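Notebook – packing room, long table
March, started 9.40 am

Carrying on from the last entry. The job is still the long table and what gets left on it. The shelves are done and I am not going back to them. Deliveries from Telura and Debnath get opened at this table, the contents go to the shelves, and the wrappings stay where they fell until somebody needs the space.

Weighed the clean packing waste before touching anything else. Bags from the last month came to 2,171 g, after taking off the bags themselves. I had expected more. Most of it is bulk and hardly any of it is weight, so the scales are a poor measure. Next month I will go by how many times the bin is emptied. The 700 g carton of mixed foam under the Porutham shelf was left out of the total as it belongs to the year before.

Cloth. The blue-grey check stays on. I had the plain white one down for two mornings and it showed every mark, and the small pale bits were harder to pick out on it. The check has dark lines wide enough apart to work as rough areas: things to keep on one side of a line, things to throw on the other. It hangs over at the side and I have caught it with my hip more than once when carrying boxes past. Have not found a good way to fix it. Clips get in the way of the boxes and tape leaves a mark on the fabric. Leave it for now.

10.15. Trial with small things. Put a few odds and ends out and cleared the table the way we would at the end of a session, slowly, to see what gets missed. Sorting as follows.

Bottles go back to the shelf first, cap checked, standing up. Glossy ones must not be carried two to a hand.
Clean soft packing goes in the bag, unless it is to be used again.
Scraps go in the bin. Anything smaller than a thumbnail counts as a scrap, whatever it came off.

The small red bottle with the silver cap was the easiest thing on the cloth, as it stands up and the colour carries. The textured lavender piece to the right of it is light enough to need a proper hold, and the pink scrap close by is what I would expect to be left behind. It is very pale. If I were in a hurry I would take the bottle and the lavender piece and call the table clear.

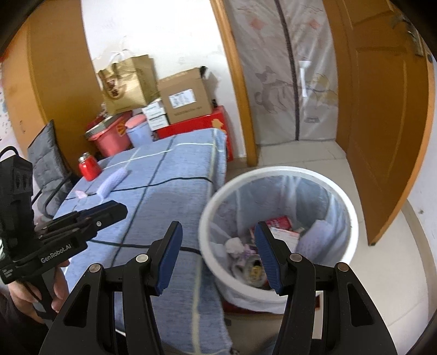
Pencilled in underneath, in different handwriting, is a question whether the scraps ought to go first, before the bottles, so that nobody has to reach round glass for them, and a note that at Silley they did it that way and wiped down only once.

Fair point about the wiping. Against it, the bottles are what get knocked over, and the longer they stand there the longer they can be knocked. Tried it both ways after reading the note. Scraps first took 2 minutes longer over the whole table, mainly from going back for ones that had been hidden behind larger things. I only did each way once, so I would not lean on that. Whoever wrote the note is welcome to try it on a full delivery and put the time down here.

11.30. Foam sleeves in general. We keep far too many. Counted the stock in the drawer as I wanted a number for the order sheet: 300, and no record of anybody using more than a handful in a week. They flatten well if rolled from the open end, and spring back if simply pushed down. Rolled, the lot fits in the one drawer and it shuts. Sorted by size and not by colour. Torn ones thrown out, though a short tear at the rim does no harm and I kept those.

Bin. Moved it along the table and back again. Too near the middle and people work round it, too far along and the scraps get swept to the floor on the way. Marked the place on the underside of the cloth with a chalk line. The chalk will not last. Tailor's thread would be better if there is any in the sewing box.

Shake the cloth out at the back door, not over the sink. The strainer was full of foam crumbs again this morning and it took a fork to get them out.

To do:
Ask Telura if they can send the small bottles with paper round them.
Thread for the bin mark.
Second bag hook, lower than the first.
Go through the foam under the Porutham shelf and put the weight on a separate line.
Wash the white cloth and put it away.

Stopped at 12.20. Table left covered, drawer labelled, scales switched off at the wall.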